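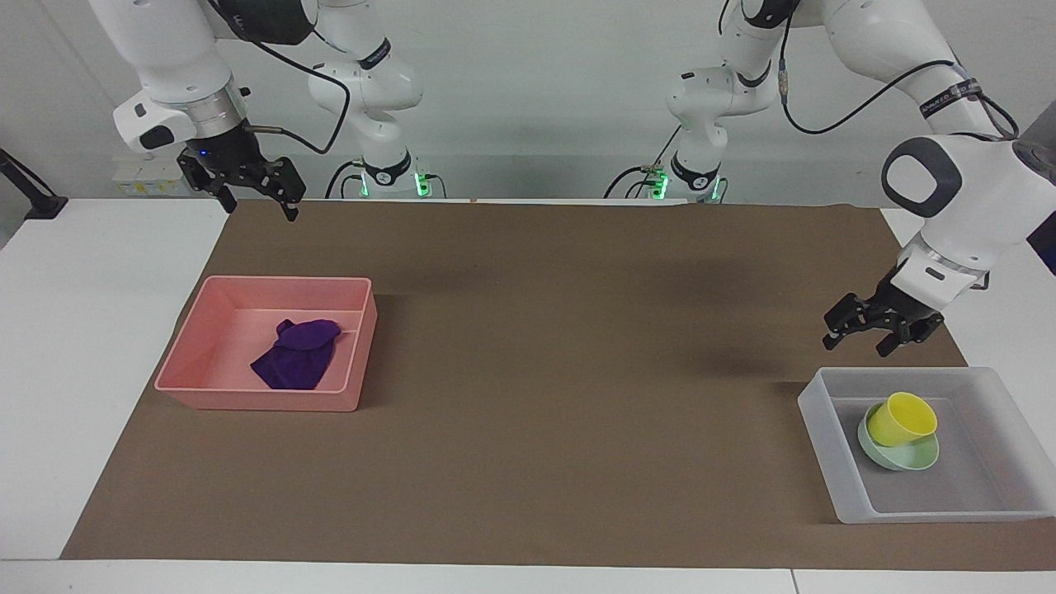 We have had the Stusterora two-arm sorting station in our dish room for 16 weeks, long enough for the people on both shifts to have made up their minds about it. I run the back of house at the Drodstead site of Ongart, a catering company that feeds offices and two schools, and I am writing this for anyone in a similar kitchen who is looking at the same machine. Our work at the return counter is simple and dull. Trays come back with cloths, cups and bowls in them, and everything has to be separated before it goes to the wash or the laundry. We keep it to one kind of thing per tray at the station, cloth in the pink and cups and bowls in the translucent one, and the arms work over a brown mat on an ordinary white table.

Setup took most of a Wednesday. The table has to be against a wall and the cables need a clear run along the back. The installer from Dramen, the dealer, went through the stop procedure with each shift separately, and I would insist on that.

On the hard items it does well. Cups and bowls get picked up and set down without much trouble, including when one has ended up sitting inside another. It is slower than a person. On a normal day our old two-person counter would be finished by 3 p.m. and the station now runs until close to 5. That matters less than I expected, as the dishwasher was always the bottleneck.

Cloths are the weak point. A dry napkin lying in a loose heap is usually fine. A wet one stuck flat to the bottom of a tray can take several tries, and then the station stops and waits for someone. We had 7 stops on one bad day in the second month. An update helped, but I would still not leave it alone during the lunch return.

Now for the staff side. We did not cut anyone's hours. One of the two counter jobs became a mix of loading the station, clearing its stops and doing prep in the cold kitchen. The person who has it likes the prep and dislikes being called back by the beeper, and I think both views are fair. The other counter worker still sorts by hand, mainly glass and cutlery, which we do not give to the arms. Complaints about sore wrists have dropped. Complaints about the noise of the beeper have gone up, and there is no volume setting – you can only move the speaker.

The counter is also quieter in another way. Two people used to stand there and talk through the afternoon, and now it is mostly one. That came up at our staff meeting before anything about speed did. We moved the break time so the shifts overlap, which has helped a little.

The service plan is 2,000 a year and covers the grippers but not the trays or the mat. Ask about that before you sign. The manual is clear on cleaning and poor on error codes, so we taped our own list to the inside of the cupboard door.

I would buy it again for cups and bowls. If most of your returns are linen, ask for a trial with your own wet cloths first, and bring the people who will be working next to it.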